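Friday, January 10, 2025
Joltero project diary
Tendbridge robotics club

First day back after the break. We had the Molefe lab from one o'clock until they locked up, so it was a long one. The plan was to get both arms moving in the new simulated apartment and run the fetch task start to finish. We got the arms moving. We did not get through the task.

I'm writing this the same night while I still remember which settings we changed. 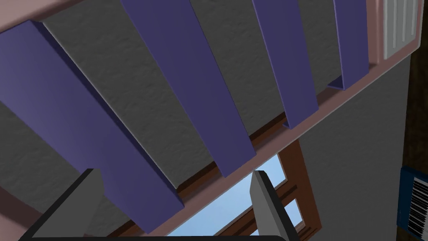
6 min read

The machines had been off for three weeks and two of them wanted updates before they would let anybody log in. One took forty minutes. The other asked for an admin password that only the lab office has, and the office closes early on Fridays, so we used the older machine by the door. It runs Skorard fine as long as the render quality is turned down. At full quality the step rate drops so low that the controller times out and the arms stop where they are.

Once that was up I loaded the apartment. It's a new layout for us. Before the break everything we did was in the plain box room with one table, and the arms had gotten pretty good at it, mostly by learning the table. The competition in August uses furnished rooms, and we don't get told which ones. So the box room is retired for now and we're working in rooms with windows and mirrors and tile.

The first thing that went wrong was the wrist. On load, the left arm is supposed to go to its rest pose, elbow in, gripper facing down and forward. It went to rest with the gripper pointed at the ceiling. The wrist view was all ceiling boards and a bit of window past the open fingers. I thought I had the joint order wrong in the config and spent most of an hour on that. The joint order was right. The rest pose had been saved in degrees by one of us in December and I was loading it as radians, and the software wraps the angles around without complaining. Five of the joints ended up somewhere strange but legal.

I changed the loader so it checks the file header for units and refuses to run if the header isn't there. Then I had to go back and add the header to every pose file we have. There are 37 of them. Half of them are probably useless now but I did them all anyway, it was easier than deciding.

After that the rest pose was right on the left arm and close on the right. The right one still has a small offset in the last joint. I wrote it on the whiteboard and left it.

Around three we started the first fetch runs. The task is simple to say: one arm picks a thing up, passes it to the other arm, and the other arm puts it where it's supposed to go. We have 12 starting positions for the base and the program picks one at random. For today I fixed it to the same start every time so we could see what was changing between runs.

We did 21 runs. I logged every one. The short version is that the first arm got to the pickup spot in most of them and the handover didn't work in any of them. In the early runs the second arm never left rest. That was a missing flag, quick fix. In the later runs it moved, but it went to where the handover point would be if the base hadn't turned. It's using the position from the start of the run and not updating it. I know where that is in the code, and I know it isn't a small change.

The mirror was the other surprise. Our depth estimate comes from the color image, and it was never trained on a mirror. With the gripper near the tiled wall, the mirror gets read as an opening, as if there were more room behind it. The planner then thinks it has space to swing through. In a simulator nothing breaks, the arm just presses on the wall and the run times out. On the real arms that would be a bent finger and a bill. We talked about masking mirrors out by hand, but we can't do that in August with a room we haven't seen before.

For now the planner takes the nearer of two estimates when they disagree. It makes the arm slow and nervous near that wall. Slow is fine at this stage.

I also turned off the self-collision check for ten minutes to see if it was what was eating the time. It wasn't. I turned it back on. Putting that here in case somebody finds the change in the history and wonders.
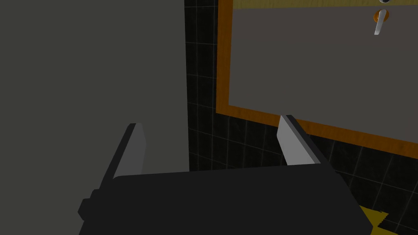 Lights and color

After the break for food we looked at why the picture classifier was doing so badly. It's supposed to sort what it sees into floor, wall, door, window and object, and it was calling patches of wall an object over and over.

The trouble is how few pictures we trained it on. We have 3,000, and all of them are from the box room, where the walls are one flat color and the light comes from straight overhead. In the apartment there's black tile with gray grout, and in some views a yellow patch with ragged edges lies right across it. The classifier has never seen a wall that does that. It sees a hard edge and a new color and decides it's a thing that can be picked up. In one run the first arm spent its whole time limit trying to get hold of a piece of wall.

We tried three changes. Turning the image gray before classifying made the walls better and the objects worse. Blurring it a little did close to nothing. Shuffling the colors in the training pictures helped the most, and it's also the cheapest, so that one stays in. It still needs pictures from more rooms. Skorard can make those overnight if we leave a script running, and we're allowed to use the older machine for that as long as there's a note taped to it.

I wrote the note. I wrote the script too, but it's rough. It puts the base at a random spot, sets the arms to a random pose from the list, saves the view from each camera and moves on. I had it skip any pose where an arm goes through a wall. It doesn't skip the ones where the camera ends up tipped way over, and I'm leaving those in. When the base drives over a threshold the real camera tips too.

The last thing we did was look at the head view with both arms at rest. I wanted to know how much of the floor we can see past the robot's own body. Not as much as I'd hoped. The right arm hardly clears the white casing in front of it, and when the view is tilted the door and window lean so far that the straight-line finder gives up. It assumes door frames are close to vertical. That assumption is written into the code in at least two places and I'd guess more. 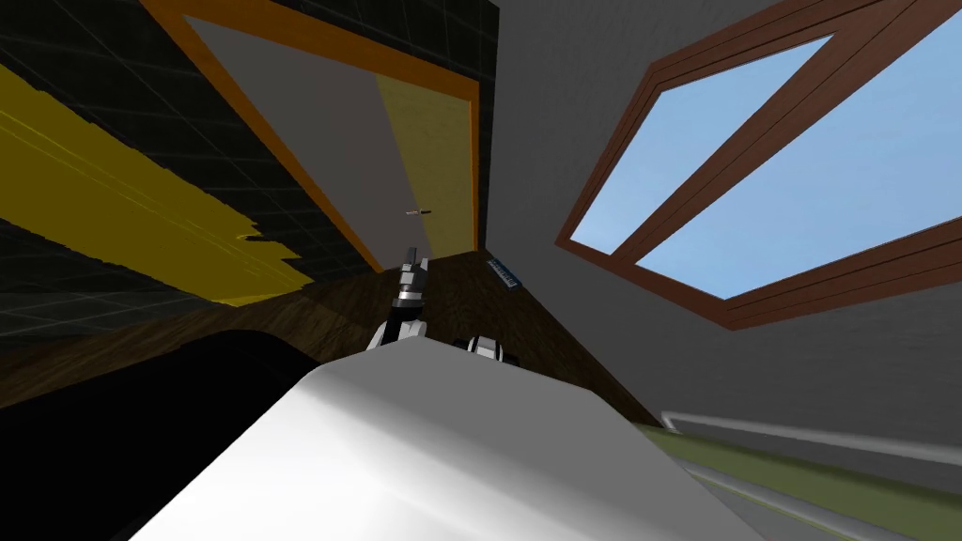

One of the second-years asked why we don't just level the image using the base's tilt reading before anything else touches it. I didn't have a good answer. We get the tilt reading every step and we throw it away. She said it would be a short job if the head camera is fixed to the body, and a longer one if the neck moves separately. The neck moves separately. But it reports its own angle as well, so it should come down to two rotations in place of one. She's going to try it on Monday.

We argued a bit over whether to fix the handover first or the leveling first. I wanted the handover. I got outvoted, on the grounds that the handover point comes from the vision part anyway, and if the vision is off then I'd be fixing it against bad numbers. That's fair. I'm still going to look at the base position thing over the weekend.

Left to do, copied off the whiteboard:

Right arm, last joint offset at rest.
Base position doesn't update for the second arm.
Level the head image with base tilt and neck angle.
Find every place that assumes vertical door frames.
Get the admin password from the office before they close.
Ask if we can have the lab on Wednesdays too.

The script was running when I left. It had saved its first batch without an error and the disk had plenty of space. I took the bus home and forgot my charger in the lab, so this is getting posted off the last of the battery.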